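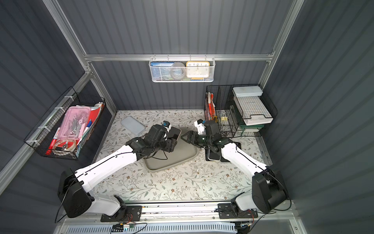
Figure 1. The two arms at the table, with the phone in the left gripper above the sorting tray.

Two Arms, One Tray: A Shared Workshop Build
Student project report, spring term
Timothée Masson and Aurelia Stoica
Project advisor: Lukian Lytvynenko

1. How we got started

Our project began with a drawer of old phones. The workshop at Jolau, where both of us have had a bench since last fall, takes in small electronics that people in the building don't want anymore, and somebody has to sort them before they go on to the repair group or to recycling. Aurelia had done a few evenings of that sorting and thought it would make a good job for a machine. I (Timothée) had been wanting an excuse to build an arm for years, so she didn't have to argue very hard.

We named the project Tetari, after a street Aurelia grew up near, and the name stuck before we had bought a single screw. The goal we wrote down for Mr. Lytvynenko was simple: two arms should be able to pick up a phone, hold it over a tray, and set it down flat without dropping it or squeezing it too hard. We left opening phones, testing them and reading labels for some other team with more time than we had.

2. The enclosure and the table

We spent far longer on the box than we expected to. It has an aluminum frame and corrugated metal walls, which we got from Darnell Van Dusen when he was clearing out his garage. Darnell also lent us his good saw, and we are very grateful, because our first cuts with a hand saw were so crooked that the corner brackets wouldn't close.

The floral tabletop was a choice we went back and forth on. A plain surface would have been easier for any camera work later, but we wanted the arms to practice on something that looked like a table in a person's home, and Aurelia's aunt was happy to part with the covering. We have grown fond of it!

Both arms are bolted to one silver rail along the front edge, each on a black mounting plate. We first tried separate bases clamped to the table, and every time one arm moved quickly, the other would drift a little out of line. Putting them on the same rail fixed most of that. If you build something like this yourself, please start with the rail and save yourself the two weeks.

Storage went on the walls so the table could stay clear for work. There is a wire basket on the left wall held up with white cable ties, and a perforated one on the rear rail where we keep tape and a small orange-framed clock. The clock has been more useful than either of us would have guessed. It is very easy to lose an evening in there.

3. Wiring and control

The small circuit board below the rail passes power along to the arms. We had it on the back wall to begin with, but then the wires had to cross the whole table, and the right arm caught one of them in February and pulled it clean out. Nothing was damaged except our mood. Moving the board under the rail kept the wires short and out of reach, and its green light is easy to check from a chair.

Our control program is a plain list of positions, which we call the Gremora list (a joke from the first week that isn't worth explaining). You move an arm by hand to where you want it, press a key, and the position is saved. Later the program plays the positions back in order, smoothing the path between them. By the end of term the list had 577 saved positions in it, many of them bad ones we never got around to deleting.

Mahfuz Paul from the year above us helped a great deal with the smoothing. Our own version made the arms stop for a moment at every point, so they moved like somebody walking down stairs in the dark. Mahfuz sat with us for a whole Wednesday evening and rewrote that part on paper first, and we typed it in afterward.

4. Holding a phone

Phones are slippery, flat and heavier at one end than you think. Our early grips closed on the long edges near the middle, and the phone would swing slowly until it pointed at the floor. Going in at a slant worked better, with the phone tilted over the tray and then lowered until one edge touched down first. The second arm comes in from the right side of the tray, ready to steady it or nudge a phone that has landed badly.

We kept a notebook of attempts. Over the term we logged 1647 tries, counting both arms, and 212 of those ended with the phone somewhere other than in the tray. Most of those drops came before we changed the rubber on the fingers. The first set was cut from a bicycle tube and picked up dust so fast that we were wiping it every few minutes. The second set came from the Vasseur hardware shop, cost us nearly 20 dollars, and has stayed on ever since.

5. What still needs work

Thin phones are still trouble. When one is lying flat on the table, the fingers have nothing to get under, and our habit of starting each one on a raised pad only hides the problem. We would like to try a thinner fingertip, maybe with a small lip on it.

The arms also don't know about each other. They avoid bumping only for as long as we have saved sensible positions, and we have heard some unpleasant clicks when we got careless. Mr. Lytvynenko suggested giving each arm its own zone and letting only one at a time enter the space over the tray. We have that half written — it runs, but it is slow, and sometimes both arms sit waiting for the other.

The setup will stay at Jolau over the summer, and anybody with a bench there is welcome to use it. The notebook is kept with it, along with a page on how to start the program. Please switch the power off before moving the rail plates, and write down any positions you change.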